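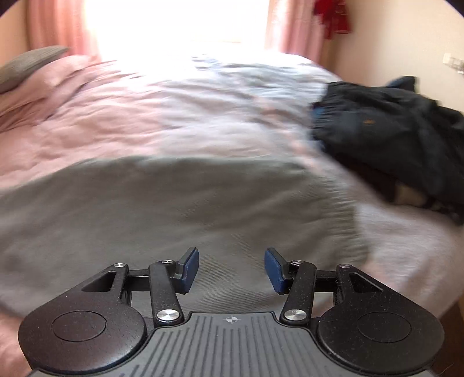
Who decides where a touring sound piece gets parked overnight? The host town does, and the artists find out when they arrive.

Posted by Markos Vlachopoulos, April

I ask after reading the program for Hodau, the walk-in listening booth on a trailer. It says the work "answers to its surroundings". It spent 12 nights behind a hardware store in Karras. What was it answering to, the loading dock?

oratile_g
I went. The loading dock was the best part. You could hear reversing trucks folded into the track, slowed right down. My neighbour stayed 28 minutes and she hates this stuff.

baketti_fan
Same here, loved it. The Oson stop was even better, with the colour of the river coming through.

Markos V
The colour of the river. In audio. Okay.

cifuentes_m
I'm with Markos on this one. I helped on the Oson leg and the soundtrack was the same file at both stops. There are 2 microphones on the roof and they feed in very low under it. Call it a recording with some weather on top – fine by me, but don't sell it as a new work in every town.

oratile_g
Then how did I hear trucks?

cifuentes_m
Plywood walls. You'd have heard them anyway.

In-ho Na
That's a bit harsh. Low in the mix is still in the mix. I've built outdoor pieces and if you turn the live feed up you get 100 per cent wind. Someone has to make that call.

Markos V
Sure, but then print it in the program. "Mostly prerecorded" is two words.

chrys_alexiou
Does anyone know if it's going back to the Baketti centre? I missed it both times and would rather judge for myself.

cifuentes_m
Last I heard the trailer needs a new axle. Ask the centre, they don't update the site.

Contact the moderators | © Forum members | Back to top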